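Ticket: second pair of hand-held grippers for the loft, quote and budget
Opened by: Noeline Bright
Assigned to: Unnur Eyvindsson
Queue: Equipment and purchasing
Status: waiting on supplier

Noeline Bright, 09:40
We need a decision on grippers before the July budget closes. The quote from Stornel covers 2 complete hand-held sets with cameras, mounts and marker cubes. Faswood have quoted for the bodies only and expect us to move our own cameras across. The Faswood total is lower, but it leaves out brackets, cables and spare pads. Can someone check what we would have to add to make the two comparable?

Unnur Eyvindsson, 10:25
Went through both. Missing from Faswood: camera brackets, marker cubes, finger pads, carry case. Stornel include all of these but charge delivery separately. I have asked Faswood if their bracket fits the camera modules we already have. If it doesn't, we are buying cameras as well and there is no saving.

Duygu Bozkurt, 11:05
Please also allow for working space. Two people with a gripper in each hand need more room than the current plan gives them. I would rather hold back part of the money for a bigger table than spend all of it on hardware. 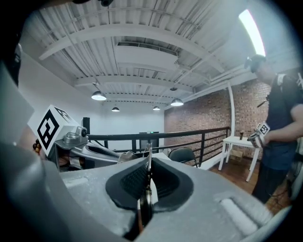 Hand-held grippers in use in the loft, with marker cube and camera module on the left.

Unnur Eyvindsson, 13:30
Looking at that, the cube sits on top of the gripper with the camera on a bracket just beside it. Any new bracket has to leave the cube's faces clear, so a wider one is no good to us. I have sent Faswood the measurements and asked for a drawing.

Halldóra Lauritsen, 14:10
From the budget side: there is one line for this and it can't be split across two years. Delivery, spares and the table all come out of it. Lead time is 3 weeks from Stornel and 4 from Faswood, counted from the signed order. Both quotes are valid for 21 days. If we go past that I have to ask for new ones, and the approval starts again.

Noeline Bright, 14:35
Understood. Could we order one set now and one later?

Halldóra Lauritsen, 14:50
You can, but Stornel's price is for the pair. I asked them for a single price and they haven't replied – I'll chase.

Ragnheiður Østergaard, 15:20
Add spare pads to whichever order goes in. Last time we left them off and paid for a separate delivery. Labels for the new cubes should be different from the ones on the old set, so please put that in the order notes.

Unnur Eyvindsson, 16:15
Faswood have answered. Their bracket does not fit our cameras without an adapter, and the adapter is not in their price list. Revised comparison attached to the ticket. With adapters and pads added, Faswood comes out slightly above Stornel.

Next steps:
Halldóra to get the single-set price and delivery cost from Stornel
Duygu to send the table size
Unnur to draft the order with pads and label notes

Status changed to: waiting on supplier (Stornel)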